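The soap that lasts: a talk with Qistina Tuhumury

When Qistina Tuhumury moved to a smaller flat in February, she threw away eleven plastic bottles of body wash. "I was ashamed to carry them down the stairs," she told me. After this she bought one bar of soap, and then she began to read about soap, and now she teaches a short evening class on simple bathroom habits at the Werkora community rooms.

I asked her first what people do wrong. She did not need time to think. "They leave the bar lying in water. Then it becomes soft like porridge and they tell me bar soap is no good." She likes a dish in a bright colour, as you notice sooner when it is dirty.

A pink bar in a yellow dish was on the white table during our talk, its corners already rounded. Beside the soap the plastic was shining with a little puddle. "You see, this is what I mean," said Qistina. "Tip it out. It takes five seconds."

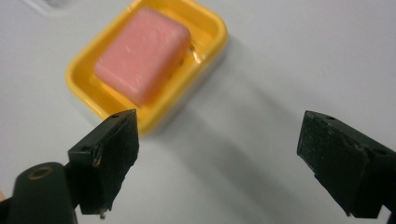
What to look for in a dish

Her favourite dishes have slots in the floor, and some cost less than a cup of coffee. She washes hers every week with warm water and an old toothbrush. I asked if vinegar is better. "For hard water, maybe. My neighbour Lwazi swears by it. I am too lazy."

She also keeps a clear plastic container for the travel bar, but she lets the soap dry completely before it goes inside. The small leftover pieces she presses onto the new bar while both are wet, a habit from her grandmother.

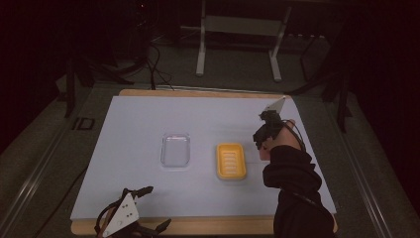

The clear container and the slotted yellow dish, both empty.

The next class is on 19/07/2024 and the neighbours' favourite colour of dish, she says, is still grey.

Interview: Delphine Obi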